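# Preparing a Worktable for Shared Use

Issued by the Facilities Office, Clatbridge Center. Last revised 18 Dec 2024.
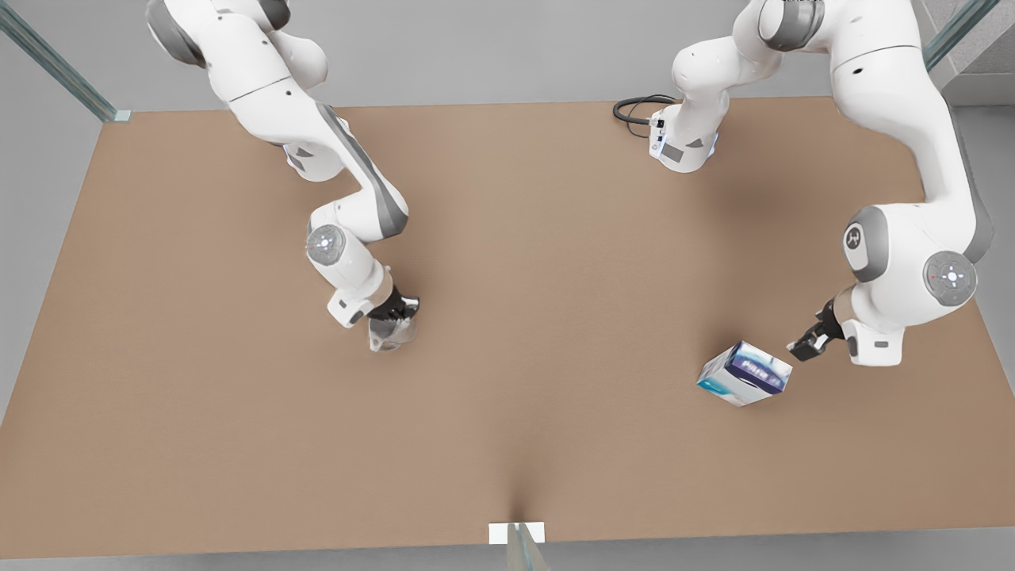 ## Purpose and Scope

These instructions apply to all large worktables in the shared rooms at Clatbridge, including those on loan to outside groups. They cover cleaning, leveling and the routine check that must be completed before a table is released to its next user. Repairs to legs, frames or electrical fittings are handled separately and should be requested through the Facilities Office.

## Before You Begin

Collect the following from the supply cabinet on each floor:

- two clean cotton cloths
- a bucket of lukewarm water and mild dish soap
- a plastic scraper
- a spirit level, 24 inches or longer
- felt or rubber shims
- a copy of the table card, which records the table number and its last inspection

Metal scrapers, scouring pads and solvent wipes are not permitted on any table surface. Tables marked with a green card have an oiled finish and must be cleaned with a barely damp cloth only.

## Cleaning the Surface

1. Clear the part of the table to be cleaned. Equipment that is fixed in place must stay where it is and may be moved only by the group responsible for it.
2. Brush off loose dust and crumbs toward one edge. Do not sweep them onto the floor if the floor has already been cleaned.
3. Wet the first cloth, wring it out well, and wipe in long, overlapping strokes from the far side toward you.
4. Lift dried glue or tape residue with the plastic scraper held at a low angle. Stubborn residue can be softened by laying the damp cloth over it for 3 minutes.
5. Dry the surface with the second cloth. Pay attention to seams and corners, where water tends to collect.
6. Leave the table uncovered until it is fully dry.

## Checking That the Table Is Level

Place the spirit level along the length of the table and then across its width. If the bubble sits outside the lines in either direction, note which side is low and add one shim at a time under the nearest leg. Check both directions again after each shim, as a correction at one corner often shifts another.

No leg may be raised on more than three shims. Where more would be needed, enter "uneven floor" on the table card and leave the table as it stands - the Facilities Office will arrange for adjustable feet to be fitted.

Press down lightly on each corner in turn. A table that rocks is not ready for use, even if the level reads true.

## Load Limits

The standard limit is 700 pounds, spread evenly. Folding tables from the Kurup series have lower limits, printed on the underside, and these take priority over the general figure.

## Completing the Table Card

Record the date, your name and any marks or damage. Damage should be described by place and size, for example "scratch, 8 inches, left front edge." Cards are collected by Oliwia Grabowska at the end of each month and kept until the annual review in April.

Questions concerning load limits or fixed equipment should be sent to Gorazd Kos. Requests for replacement shims and cloths may be left in the supply cabinet logbook.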